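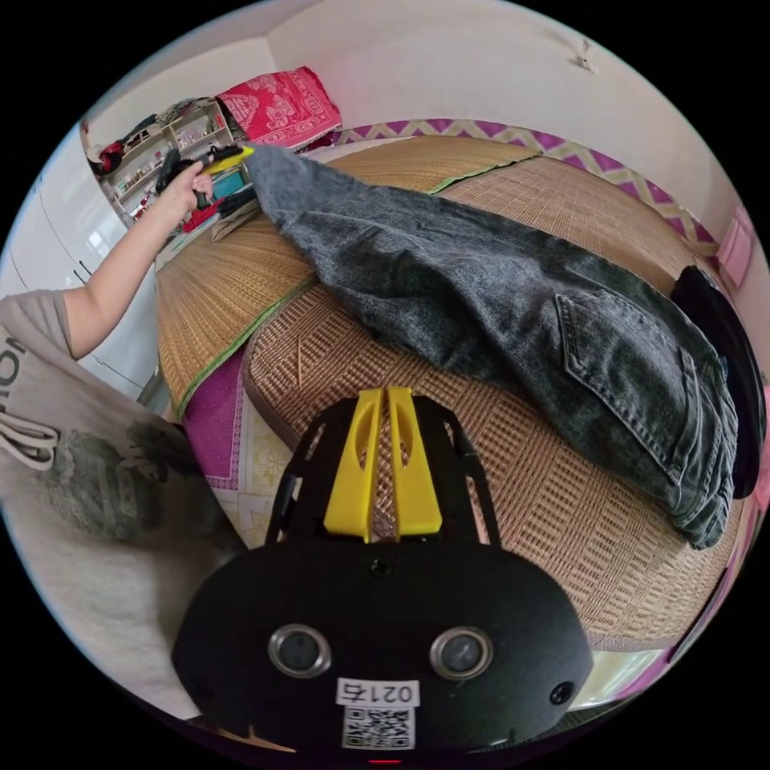 Hullwood Residential Services
Laundry Support Desk
Ticket 254
Subject: Dryer 2 ends cycle early, heavy garments left damp
Opened: July 2019
Reported by: Jean Aitken, resident, Tisitden House
Assigned to: Lewis Aitken, building systems
Priority: Normal
Status: Closed

Original report
The resident states that Dryer 2 in the Tisitden House laundry room stops well before the end of the Automatic Dry program. Shirts and other light items come out dry. Jeans, towels and sweatshirts are still damp at the waistbands and seams, and have to be taken upstairs to finish drying in the room. The display shows "End" and the full charge is taken from the laundry card. The resident has tried smaller loads without improvement and requests a repair and a refund of the affected cycles.

Response from support desk (Heather Jardine)
Thank you for your report. Please confirm which program was selected, whether the lint screen was cleaned before the cycle, and whether the other dryers in the room behave in the same way. Residents are asked to use the timed program on Dryer 2 until this ticket is closed.

Reply from resident
The program was Automatic Dry, Normal. The lint screen was clean. The dryer beside it finishes the same clothes without trouble. The timed program does work, but it has to be run again for anything thick.

Site visit, first entry (Lewis Aitken)
Fault reproduced with a test load of wet towels. The cycle ended early and the towels were damp in the folds. Exhaust airflow at the wall outlet was normal. Lint screen and housing were clear. Door switch and drum belt were inspected and found in good order. No error codes were stored.

The Flanard control board uses two metal sensor bars inside the drum to judge how much water remains in the load. Both bars had a dull film on them, consistent with dryer sheet residue. A film of this kind normally makes a load read as drier than it is. The bars were cleaned with white vinegar and a soft cloth, then wiped with water and dried. A second test load ran longer but still ended before the towels were fully dry. Cleaning has helped and has not resolved the fault.

Escalation to manufacturer support
Settings were read from the service menu and sent to Marina Drakos at Flanard for review. Her reply is copied below.

"The minimum run time on this machine is set to 600 seconds, which is the factory value and is correct. The dryness offset is not correct. It has been set to the lowest position, which is intended for light synthetic loads only. Please return it to the middle position, save, and disconnect power before testing. If the setting does not hold after power is restored, the board should be replaced."

Site visit, second entry (Lewis Aitken)
Offset returned to the middle position and saved. Power disconnected at the wall and restored. The setting held. A test load of towels and work pants ran to completion and was dry throughout, including pockets and waistbands. The test was repeated with a 100 percent cotton load, with the same result.

Service records show that the control board was last opened in February, during the card reader upgrade. The offset was not noted on that work sheet, so the cause of the change cannot be confirmed. The remaining dryers in the room were checked – all were at the middle position.

Refund
Approved by Magnus Aitken, resident accounts. Credit applied to the resident's laundry card for the cycles listed in the report. Other residents who paid for incomplete cycles on this machine may apply at the front office with their card number.

Closing note (Heather Jardine)
The notice on Dryer 2 has been removed and Automatic Dry may be used again. Sensor bar cleaning has been added to the regular maintenance sheet for all Hullwood buildings. Residents who use dryer sheets are asked to use one per load. For jeans and other thick items, the Heavy setting is recommended, with garments turned inside out and zippers closed.

Resident confirmed by email that the machine is working as expected. Ticket closed.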